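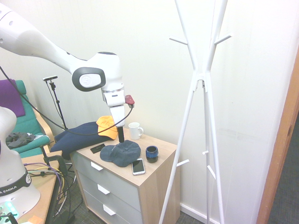 The arm at Trostbridge comes down to the blue cap on the dresser, with the coat rack standing to the right.

Search Vincombe Magazine Enter your search terms Go

The trouble with keeping a robot arm in a room got up like somebody's bedroom is that you keep wanting to sit down in it. I spent the better part of two days at Trostbridge, where the Dorkeo workshop has its home cell, and I don't mind saying the teal armchair had my eye from the moment I came through the door, in spite of the clothes over it.

I had come to see how the thing is looked after. Plenty has been written on what these arms might one day do for us, picking up after the family and so on, and rather less on the morning round that comes before any of it — the cloths, the cable ties, the patient business of asking a machine to touch the same spot over and over until everybody is satisfied. I have always liked that side of things. My father kept buses running, and I would sooner look under a bonnet than ride on the top deck.

The round at Trostbridge starts at the foot. The arm stands on a table, and the technicians begin with the clamp, giving it a firm push and then a look at the screw. A table that creeps by the width of a coin will throw every position out at the far end, and you can lose a whole afternoon blaming the software. After that comes the long black cable, which has to be followed by hand all the way from the wrist to the wall. It needs enough slack to let the arm stretch and turn, but a cable with too much slack goes wandering over the furniture and will drag a hat along with it if you let it. They reckon to replace one every 700 hours, sooner if the jacket feels stiff near the wrist.

Then the gripper. The fingers are wiped with a barely damp cloth, opened and closed 28 times (I never did learn why 28, and I asked twice), and checked for play with a fingertip. The sensor bar on its stand gets a gentle wipe too, and woe betide anyone who leans on the pole.

Setting the height is the part I could have watched all day. The program they use is called Gu, and it wants to be told where the top of the dresser is before it will do anything useful. The arm is brought down slowly over a soft object, seven times, with a note made of each stop. Caps are good for this and also maddening. The one I saw through the wrist camera has LOS ANGELES across the front in big white letters, with VINTAGE MADE in smaller ones near the brim, and the crown is all folds and creases up above the writing, so you can see why a machine might be in two minds about where the hat begins. A mug is a far simpler customer.

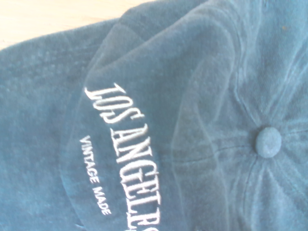

Wrist cameras need more fussing over than any other part of the cell, I was told, and having tried the job myself I believe it. You clean the lens, you bring the arm in close, and you look for something fine enough to judge the focus by. Stitching does very nicely. The thin little VINTAGE MADE is the better test, the letters of LOS ANGELES being so bold that they would look passable through a bathroom window, and the seams running out from the button on top are handy for checking the picture further over. If the small words read cleanly, you lock the ring, write it in the book and leave well alone.

The book itself is a fat green ledger, 200 pages, more than half of them full. I turned back to June and found an entry that said only "squeak, left, gone by lunch", which could have come straight out of my father's depot. There are tea rings on the cover and a pencil on a string, and the newest page had a note about the spare cable still being on order from Vincombe.

Last updated: January 1, 2022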